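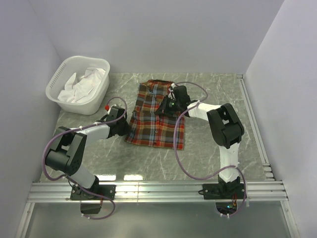 Line. Everybody at Tondbridge wants to talk lures and I want to talk line, becuase that's where the fish get lost. Had 57 bites last May, landed maybe half, and most of what I lost was old mono I was too cheap to strip off. Curled like a phone cord. Meanwhile I own more fishing shirts than I can wear, red and rust plaid like that one, buttons down the front, and not one of them ever put a walleye in the boat. Shirt money is line money. That's my whole position.

Liette Morin says I'm nuts, change it once a year and quit whining. She fishes Urkard, clean sand bottom, nothing to nick it on. Fine for her. Over here it's rock and zebra mussels. Run the last few feet through your fingers. Feel a rough spot? Cut it. Retie. Every time, even with fish going.

And no, you don't need to respool the whole thing. Leave the backing, put 50 yards of fresh on top. Cheap stuff is ok if it's new. I'd take new cheap line over the fancy spool thats been riding on your dash since last season.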